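Dodivcombe, April 28, 2021. The Nornberg shared workshop is glad to announce that its members have finished the first version of Gondotitz, a small tidying robot which can be built at home. The plans and the parts list are free for everyone from today. One set of printed parts weighs 1640 grams and needs 30 hours on the printer.
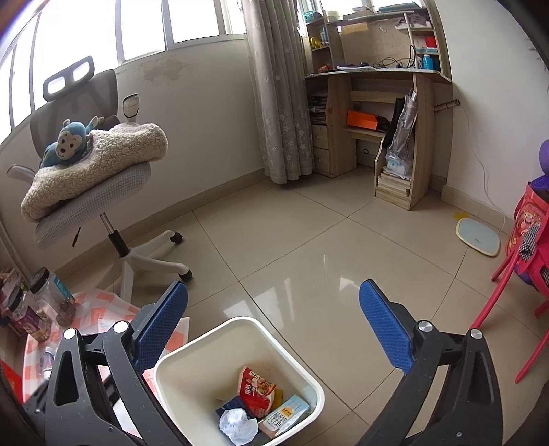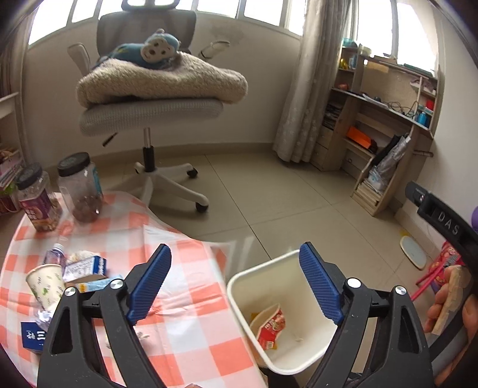

Gondotitz has the task to pick up light rubbish from a table and drop it in a bin. Our members wanted a job that exists in every home, with the usual furniture standing close by. Snack bags are the most difficult for us, and a red one like the one in the bin bends differently at each grip. For this reason the Arumugam controller board closes the fingers in small steps. The software keeps a record of the last 2000 grips.

The second version is planned for August. Builders who wish to test it can write to the workshop.

We use cookies to make this site work better. By continuing you accept our cookie policy. Accept | Settings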